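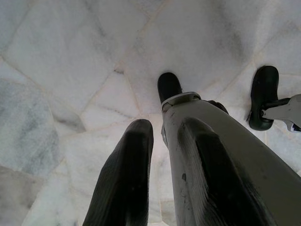

Figure 1. Wrist camera view at the Studcombe site, with both gripper fingers over the marble floor and a wheel at upper right.

Progress Report to the Stundano Fund
Project: Household Manipulation Examples, Phase Two
Submitted by: Hiu-tung Peng, project lead, Brustora
Date: 13 November 2023

1. Purpose of this report

This report covers work carried out under the second phase of the grant, from the start of collection in August to the present. It describes the examples gathered, the condition of the equipment, the changes made to the collection procedure, and the spending position. It also asks for the Fund's agreement on one change to the work plan, set out in Section 7.

2. Summary of progress

The project has recorded 2,582 accepted examples to date. An example is counted as accepted when the full motion has been recorded, the wrist camera and joint records agree in time, and a reviewer has marked the start and end of the task. Recordings that fail any of these checks are kept in a separate store and do not appear in the total.

Collection has taken place at two sites. The Cosgrove site was used first and provided the larger share of the accepted examples. The Studcombe site was opened later in the period and is now the main place of work. The team will return to Cosgrove only to repeat tasks in which the earlier recordings were judged too uniform.

The task list agreed with the Fund contains 30 tasks. Of these, 21 have reached their target number of accepted examples. Seven are in progress. The remaining two, both of which involve handling soft items at floor level, have not been started. They depend on the procedure described in Section 4.

3. Conditions at the two sites

The Fund's reviewers asked after the first phase whether the examples would be varied enough to be useful outside a single room. The choice of the second site was made with that question in mind. Cosgrove has a plain, dark floor covering and even ceiling light throughout. Studcombe has a pale marble floor of irregular slabs, with gray veining and grout lines that meet at many different angles.

The difference has had a measurable effect on the learning system. A version of the model trained only on Cosgrove recordings performed poorly in its first trials at Studcombe. It often treated grout lines as the edges of objects, and on several tasks it began to close the gripper before reaching the item. Once Studcombe recordings were added to the training set, these early closures became less common. They have not been removed entirely, and the team regards floor-level tasks as the weakest part of the current model.

The black ribbed finger pads stand out clearly against the marble, and reviewers report that marking the start of a grasp is quicker in the Studcombe recordings than it was in the Cosgrove ones. The pads were hard to separate from the dark floor at Cosgrove, and some of those recordings had to be reviewed twice.

4. Changes to the collection procedure

Three changes were made during the period.

First, operators now vary the starting position of the arm before each attempt. In the early weeks most recordings began from the same raised position, and the model learned to expect it. A short list of starting positions is now posted at the work station, and the operator moves down the list in order.

Second, recordings in which the operator makes a mistake and then corrects it are now kept and labeled. Under the original plan these were discarded. The change was proposed by Wai-kit Siu, who leads the review work, after a comparison showed that the model had no examples of recovery to draw on when a first grasp failed. Labeled corrections are included in the accepted total only when the task is completed in the end.

Third, the team has begun to record approaches at close range to the floor, with wheeled equipment left in place nearby. Earlier recordings were made with the surrounding floor cleared. A home or a care setting will rarely be so tidy, and the model needs to learn which things in view are part of the task and which are to be left alone. Wheels, brackets and similar parts are a known source of false grasps, and these recordings are tagged separately so that their effect can be tested.

5. Equipment

The arm and the gripper have been in regular use throughout the period. The finger pads were replaced once, on the schedule given in the maintenance plan. The gripper housing has light scuffing that does not affect its operation.

The wrist camera has been reliable, with one limitation that the Fund should be aware of. Fine surface detail can be soft at short distances. This has little effect on tasks with large, solid items, but it may matter for the two soft-item tasks that have yet to begin. A test of a different lens is planned before those tasks are opened. The cost can be met from the existing equipment budget.

One joint sensor gave uneven readings during a week of work at Cosgrove. The recordings from that week were checked individually, and those affected were moved out of the accepted total. The figure given in Section 2 already reflects their removal.

6. Staffing and spending

Staffing is as described in the grant agreement. Two operators have completed training and work in alternate sessions, which has kept fatigue down - a concern raised in the first phase. Review work remains the slowest step. Recordings are currently made faster than they can be reviewed, and a backlog has formed. Dr. Peng and Mr. Siu have agreed to move part of one operator's hours to review until the backlog is cleared.

Spending is slightly below plan. The difference comes mainly from the later opening of the Studcombe site, for which rent began after the date assumed in the budget. Travel between the sites has cost more than expected, but the amount is small and should fall as work at Cosgrove comes to a close. A full statement of accounts is being sent under separate cover.

7. Change requested

The work plan calls for an equal number of accepted examples for each task. The team asks the Fund to agree that this requirement be relaxed. Several of the completed tasks, such as placing a cup on a shelf, showed no further gain well before the target was reached. Floor-level tasks continue to improve with each new group of recordings. The team would like to move effort from the first kind to the second, while keeping the overall total and the end date as they are.

If the Fund agrees, a revised table of targets will be supplied for approval before any recording is made under it.

8. Work planned for the next period

The lens test will be carried out first. The tasks in progress will then be completed at Studcombe, followed by the two soft-item tasks. Repeat recordings at Cosgrove will be fitted in when the room is available. The trained model will be tested on the tagged recordings described in Section 4, and the results - including any failures - will be reported in full in the next submission.

Questions on the data and review process may be sent to Wai-kit Siu. Questions on the budget or the request in Section 7 should be addressed to Hiu-tung Peng.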